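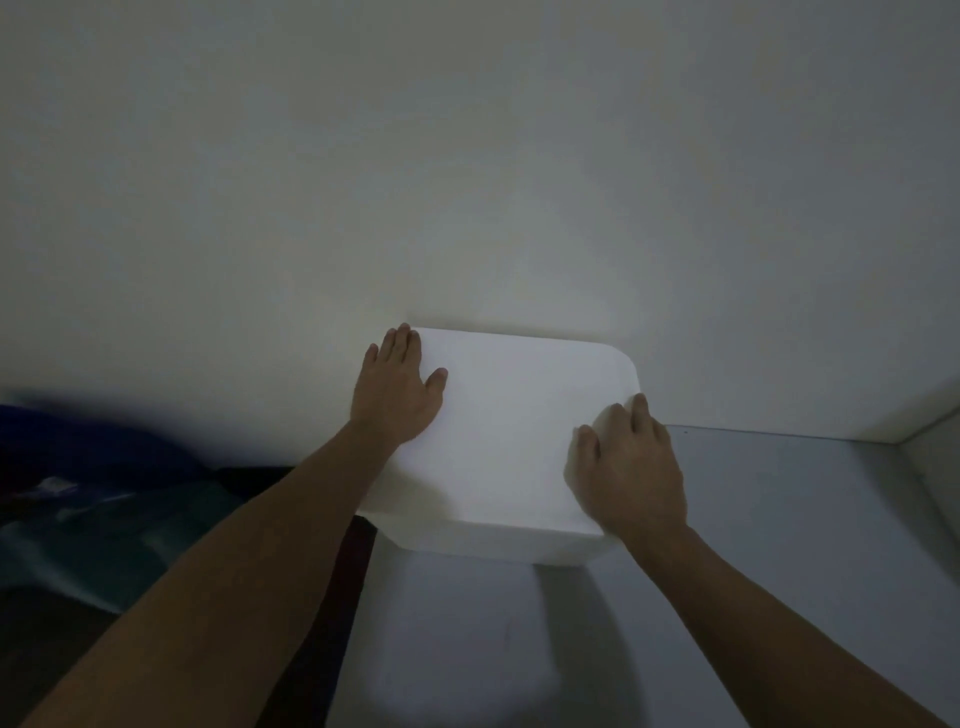
Both hands on the lid of a white box.

Stiltus Fan Pages: Your Questions

Is Stiltus still a duo?
They are! Yasaman Ansari sings and writes most of the words, and Dhillon makes the beats, same as on the first mixtape. Prurkard joins them on stage for the fall dates, but he's a guest and has his own record coming.

When does the new album come out?
September, if all goes well. It's called Rendport and it has 7 songs plus 2 short interludes, and I've had the first single on repeat all week (sorry, neighbors).

Who is the guest on the last track?
We get this one more than any other, and I wish I could tell you. The band hasn't said. Plenty of you hear Prurkard in the second verse, and I kind of do too, but please don't quote me on that.

Can I still get the first mixtape?
Only secondhand, I'm afraid. There were 373 copies on cassette and they went quickly. Ask nicely on the message board, where people do trade them now and then.

How many tickets can I buy for a show?
Up to six per person. Doors are at 7 for all the fall shows, and the opener goes on soon after, so come early if you can.

Will Yasaman read my letter?
She reads them all, though it can take her a good long while to write back, especially on tour.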